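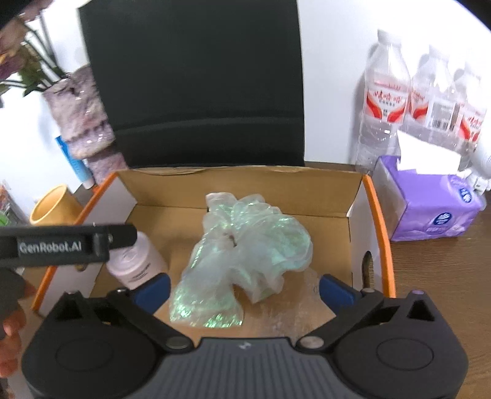

Reuse of Delivery Packaging for Desk Storage
Project report, Flurberg module, submitted 5 December 2021

1. Purpose

The project looked at whether used delivery boxes can replace bought organisers for small items kept at a desk. Cosmetics jars, cables, stationery and spare plastic bags were chosen as the contents, as these are what most students in Nassar hall reported keeping within reach of their chair.

2. Materials

Boxes were collected from the hall post room from February onwards. Only open-topped corrugated boxes that would stand on a table without support were kept. The box photographed has white outer walls, a brown interior and orange trim along the top edges, with a small oval cutout in one wall. Boxes with a cutout were treated as a separate group, because the opening may weaken the wall around it.

Bags were sorted by stiffness. The translucent type with an iridescent sheen holds its creases and does not fold flat easily. When bunched up it takes up much more of the floor of a box than its weight would suggest.

3. Method

Each box was placed on a table and packed with one small jar and one bag. Jars went near a corner. The bag was put in last, first crumpled and then, in a second run, rolled and tied. Free floor area was measured with a card grid after each run. Each box was then slid 200 mm across the table and the position of the jar checked again.

A total of 163 packings were recorded. Of these, 61 used a box with a cutout. Two boxes were withdrawn when the base flaps opened.

4. Results

Rolled bags left more free floor area in every box size. Crumpled bags did have one advantage: a jar with a bag against it moved less during the slide test. With a rolled bag the jar usually moved away from its corner.

Cutouts made no measurable difference to the walls under these light loads. They were useful for lifting, and small items did not pass through them unless the box was tilted.

5. Limits

The loads were small and only one table height was used. The Rorkard shelf divider was to be tested as a comparison but arrived too late. Damp was not considered. The Skustier grid cards were cut by hand and the smallest squares are not exact, so areas below one square were left out of the table in Appendix B.

6. Further work

Repeat the slide test with three or more jars per box, and with card dividers cut from the flaps.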